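Ticket 987
Product: Rereck hand-held gripper, with matching arm-mounted gripper
Software: Vusta
Site: Lappalainen, sample preparation room
Reported by: Elsa Kokkonen
Opened: 9/8/19
Priority: High (broken glass)
Status: Open, workaround in place

Summary
Arm gripper closes too far on glass containers when it plays back a task taught with the hand-held unit. One container cracked in the jaws. No injury.

Original report
We teach the arm by doing the task once with the hand-held gripper, then Vusta plays it back on the arm. The task is to pick up a glass container with sample material in it, move it across the table and put it down. It had been working all morning. On the run that failed, the arm went to the right place and came down at the right height, but the jaws kept closing after they had touched the glass. The wall cracked on one side and the sample went over the table. I pressed the stop button. The arm stopped straight away but the jaws stayed shut, and I had to release them from the menu before I could clear up.

There was no warning on the screen before or after. The log has the grip marked as good.

Logs attached as a text file. The failed grip is at line 166.

Reply from support (Sornimex)
Thank you for the report. Please take the arm out of use for glass until we have looked at it. Can you tell us whether the hand-held unit has been dropped or had its fingers changed, and what Vusta shows for jaw opening when the hand-held unit is fully closed? Please also confirm the force limit on the arm gripper.

Reply from Elsa Kokkonen
Not dropped as far as I know. The fingers were taken off and put back in January to clean them. The right one was stiff going back on.

Fully closed, Vusta shows a jaw opening below zero. Fully open, it is also lower than it should be by the same amount. I closed and opened the unit several times and the numbers came back the same each time, so the reading is steady but shifted.

The force limit on the arm was set to 500, which is what it came with. I have not changed it and I don't know who would have.

Reply from support
The shift explains the over-closing. Vusta takes the opening from the hand-held unit and asks the arm to match it. If the hand-held reading is too low, the arm tries to close to a gap narrower than the container. With a soft object you would see it squash a little and carry on. With glass the force limit is the only thing left to stop it, and 500 is too high for that. It is the setting we ship for metal parts.

Please do the following in order:

Set the force limit to 50 and save it to the arm as well as to Vusta. The two are stored separately.
Take both fingers off the hand-held unit and check the seats for grit.
Refit the fingers and tighten the screws evenly, a bit at a time on each side.
Run the zero routine with the jaws closed and nothing between them.
Delete every recording made since the fingers were last off. Running the zero again does not correct recordings that are already saved.

Reply from Elsa Kokkonen
Done up to step four. There was grit in the seat of the right finger, packed hard into the corner. It came out with a wooden pick. After the zero routine, fully closed reads zero and fully open reads what it says on the label.

Played the task back on a plastic cup with a newly taught recording. Jaws stopped at contact. Tried the old recording on the same cup and it was crushed, even at the lower force. I have now deleted the old recordings from Vusta but they are still on the shared drive and I would like to know if the arm can load them from there.

The jaws staying shut after a stop is a separate matter for me. If a finger or a glove had been in there I would have had to work through a menu to get it out. Please open a ticket for it or tell me where to change it.

Reply from support
The arm cannot load from the shared drive by itself, but anyone can import a recording from it by hand, so please move them somewhere else. Holding on stop is the default so that the arm does not drop what it is carrying. It can be changed under Stop behaviour, one setting for each task. We have passed on the request for a release button on the arm itself.

Update from Elsa Kokkonen
Re-teaching with glass has started again, by hand only, with the arm switched off at the wall. The zero is checked before each session and the reading written in the book. I still want a proper answer on how close the fingers can come to other glassware, as the recordings carry the same path over to the arm. In the attached view the left finger is almost touching the side of the glass with the 50ml mark and the crumbly material in it, while the gap between the two green fingers has nothing in it but bare table. By hand I can feel a knock and stop. The arm would push on through, and the force limit only covers the jaws. Please leave the ticket open until this is answered.

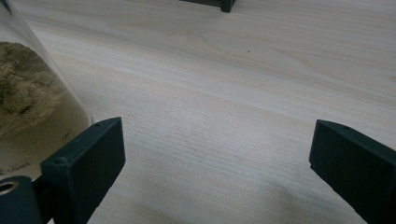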